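Setting the Table for Bread: A Student Project on Serving Bowls and Small Breads
Sorkholm, June 2022

Introduction

Our project started from a simple question: what kind of bowl is good for serving bread at a shared table? In the student kitchen at Sorkholm the bread is usually put directly on the counter or left in its bag. It becomes dry quickly, and the crumbs go everywhere. We wanted to find a bowl which is comfortable to fill, easy to reach into, and still looks pleasant when only one piece is left inside.

The project was made for the course Everyday Objects. We had a budget of 4000 in the course currency, and we spent only a small part of it.

Materials

We compared 2 bowls. The first, which we named Arkia in our notes, is wide and shallow. The second, named Purves, is deep and round. We also chose 2 shapes of bread, a round bun and a braided loaf, because they behave differently when they are put down. A bun can roll. A braided loaf is long and needs space to lie flat.

For the working surface we used a cutting mat on a low table. The printed grid was useful to us, as we could always put the bowl back in the same position before each trial. Before the mat we tried a cloth from an old project called Floketti, but the cloth moved together with the bowl and made folds under it, so we stopped using it.

Method

Each trial began with the bowl empty near the center of the mat and the bread lying beside it. The bread was placed in the bowl, left for a short time, and taken out again. We wrote down if the bread touched the rim, if the bowl moved on the mat, and if crumbs fell outside. After every group of trials the mat was wiped and the bread was exchanged when the crust began to break. In total we made 100 trials, divided equally between the bowls.

The large pink bowl stands at its starting place on the green mat, and the bun and the braided loaf are on the left of it, with the loaf closer to the front edge.
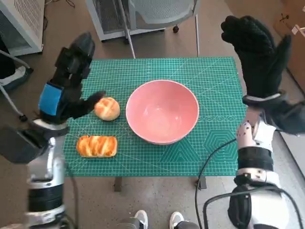 Results

The deep bowl was better for the bun. The bun stayed at the bottom and did not roll out in any trial. In the shallow bowl it sometimes stopped on the rim and fell back to the mat.

For the braided loaf the result was less clear. It fitted in both bowls, but in the deep one it often stood with one end up. This made it easy to take, but some of us found that it looked untidy. Fewer crumbs fell outside the deep bowl with both breads.

Problems and next steps

We did not test cut slices, and this is a weak point, since most people in our kitchen eat sliced bread. We also did not measure how fast the bread dries. In September we would like to repeat the trials with slices and with a cover for the deep bowl.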